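Deltlow site, Stadham: two-arm bench, monthly safety check with comments
August round. Shared with day and evening crews.

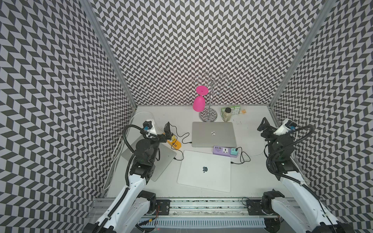 Two-arm bench, laptop and lead handling work.

How to read the sheet: each line has a result (OK, WATCH or FIX) and a comment. Comments from the crews are welcome and several are in here already. Please keep adding them, they make this a far better sheet than the one we started with!

1. WORK SURFACE

1.1 Laptops closed and flat before the arms are switched on. OK
Three on the bench, all with lids down. Lovely. This used to be the line we failed most often.

1.2 Surface clean. FIX
Dark specks and smudges on the white top near the glass jar. Wipe down at the end of each shift, not just on Sunday. Anyone who used to work the old packing tables will remember doing this without thinking, and it's a habit worth bringing across.

1.3 Glass items placed where both crews can see them. WATCH
Pink wine glass hanging on the chrome rack at the back. The arms are slow in practice mode but glass is glass. Dustpan and cut-proof gloves to be kept on the hook outside the bench, and the power goes off before anyone reaches in.

1.4 Small items accounted for at the end of a job. OK
Light-green box and the little orange piece go back in the tray with the jar.

2. POWER AND LEADS

2.1 Power strips undamaged, sockets not overloaded. OK
Lavender strip on the right, yellow-orange strip on the left. Both passed the plug test. The teal adapter needs its own sticker, as it was missed off the list last time.

2.2 Leads clear of the arms' travel. WATCH
The yellow-orange strip sits right beside the left gripper. When handling leads is the job, that's fine. When it isn't, move the strip back. Evening crew asked for a painted line showing how far each arm can reach and I think that's a cracking idea. Westerberg have quoted for it.

2.3 Conduit on both arms free of splits and rubbing. OK
Run a gloved hand along the black corrugated sleeve with the power off. Pay most attention to the loop at the right wrist.

3. ARMS, GRIPPERS AND RAIL

3.1 Gripper fingers open and close evenly. OK
Both tested with the foam block.

3.2 Camera mounts tight on both grippers. OK
Quarter turn needed on the left one. Done during the check.

3.3 Rail cover clean. FIX
Streaks of dark debris along the clear cover at the front edge. Soft brush first, then a damp cloth. No solvent, it clouds the plastic.

3.4 Small red and orange wires at the left mounting plate secure. WATCH
Connections are sound, but I'd like a clip on them. Ordered from Trunda.

3.5 Running hours. OK
840 on the log. Full service is due at 4,000, so plenty in hand.

3.6 Emergency stop tested from both sides. OK
Both buttons stopped both arms. Every person on shift should press one for real at least once a month. It feels odd the first time and then it doesn't.

4. PEOPLE

4.1 Everyone working at the bench trained and signed off. OK
16 signed off now, across both crews. Three of them had never touched anything like this before spring and they're now the ones showing others how to set up a job, which is a joy to watch.

4.2 Lifting and reaching. OK
The sore shoulder reports from the old sorting line have dropped right off. Standing still has become the new thing to look out for. Watching a bench for two hours is tiring in its own way, so please do take the swap at the hour.

4.3 Job changes explained before they happen. WATCH
Comment from day crew: "We heard about the new rota from the noticeboard." Fair point. Changes to who does what will be talked through at the 7.30 briefing first, with time for questions.

4.4 Right to stop the job. OK
Any person, any grade, no form to fill in. It was used twice this month, once for a lead that had snagged and once for a noise that was a loose screw. Both were good calls and I'm delighted people felt able to make them.

4.5 Suggestions box. OK
Full! Best of the batch: a stool at the correct height for whoever is checking the screen, and a lamp over the parts tray. Stool agreed. Lamp being priced.

TO DO BEFORE NEXT CHECK
Clean surface and rail cover (evening crew)
Sticker for teal adapter (day crew)
Clip for wires, left plate (maintenance, when the Trunda parcel arrives)
Reach line painted (Westerberg, date to be agreed)
Dustpan and gloves on hook (site safety)

Bench may be used while the above are open.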